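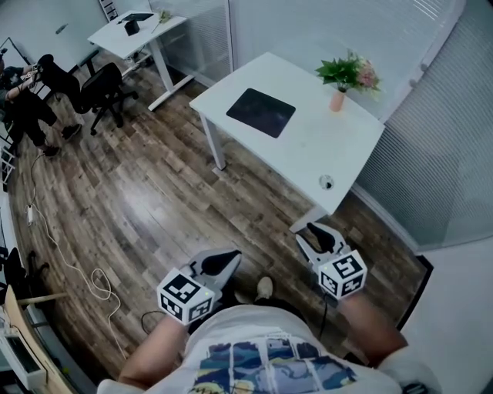 Namarell, the maker of office furniture, announces that its desk Baluyot is open for orders from 2020-05-29. The desk is made for small offices and for people who now work from home. It has a white rectangular top on thin white metal legs, with a round hole near the edge for the cables, and there is enough place for a mouse pad and a small vase of flowers.

"Our customers asked for a desk which is simple and light to look at," says Milagros Bautista, head of design at Namarell. "We made 80 trial pieces and listened to every comment - also the unpleasant ones."

The first series has 500 desks. Delivery begins in June and is done by our partner Desusico. Assembly at the address of the customer can be ordered together with the desk.

Contact for press: Teodoro Lacson, Namarell press office, extension 763.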